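Subject: Re: [gudcombe-neighbors] Noise ordinance draft - did anyone read page 4?
Date: Jun 21, 2018

On the list, a neighbor from Hernus Road wrote:

> I skimmed the draft they put up on the town site and I'm confused.
> It says amplified sound "audible at the property line" after 9 pm
> is a violation. Is that any sound? My kids play the radio on the
> porch. Also is it true the fine starts at $300? Somebody at the
> Tanoli market told me it was $2000 and they could take your
> speakers. Can anyone who went to the March meeting explain?

Okay, I went to the March meeting and I've read the draft twice now, so let me take a crack at this. I'm not a lawyer, I just have a lot of opinions and a printer.

First, the fines. Your friend at the market is half right. The first violation is $300, the second one inside a year is $800, and it only gets to $2000 if you've had three or more and you didn't show up for the hearing. I couldn't find a word about taking anybody's speakers. There was something like that in the very first version, under "abatement," and a bunch of people yelled about it and it got pulled. So if you printed yours back in the winter, throw it out and get the new one!

Second, the porch radio. This is the part that bugs me. The way it's written now, yes, any amplified sound that an officer can hear while standing at your property line after 9 counts. There's no decibel number. The old ordinance had one (nobody ever measured it, but it was there) and the new one just says "plainly audible to a person of ordinary hearing." I asked who decides what ordinary hearing is and got kind of a long answer about training. On my street the lots are so narrow that my property line is practically my kitchen window. I could get written up for the dishwasher if it had a tune.

Now, the council's side of it, because I do want to be fair. They say the police only carry one sound meter, it has to be sent off to be calibrated, and the last few tickets got tossed because the paperwork on it had lapsed. Plus the folks out by the Honow warehouse have had trucks with the stereo going at two in the morning for a couple of years, and they deserve to sleep. I don't disagree with any of that. I just think you can write a rule that gets the trucks and leaves your kids alone.

What I'd like to see is a warning before the first fine. The draft says an officer "may" issue a warning. I want "shall," with the warning in writing, and then 30 minutes to turn it down before anything else happens. The county rule already works pretty much that way, and the deputy who spoke in March didn't seem to have a problem with it.

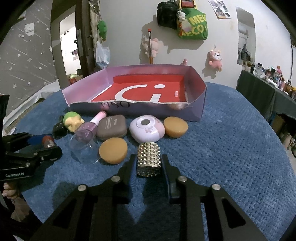
The other thing on page 4, and I think most people missed it, is who can file a complaint. Right now you have to give your name and address. Under the draft you can call it in anonymously and the officer can write the ticket without talking to whoever complained. I go back and forth on this one. My old next-door neighbor was scared to complain about the people behind us and I understood why. But I've also seen what happens when two households get into it over a fence and start calling the cops on each other every night, and I don't love making that easier.

If you want to send in comments, written ones are open until the second reading. Email counts, you don't have to go in person. Put the section number in the subject line (it's 6.4 for the audible part and 6.7 for complaints) or the clerk will put it in the general pile and it might not get read out. Keep it short - they cut people off last time, including me, right when I was getting to the good part.

I marked up my copy with all of this in the margins and I'm happy to scan it if anyone wants it. My handwriting is terrible, fair warning. And if somebody has the county version saved, could you post the link again? I had it bookmarked on the old computer and now I can't find it anywhere.

Marge's old seat at the front is broken, by the way, so if you do go, sit somewhere else.

--
You are getting this because you are subscribed to gudcombe-neighbors.
To stop getting messages, reply with "unsubscribe" in the subject line.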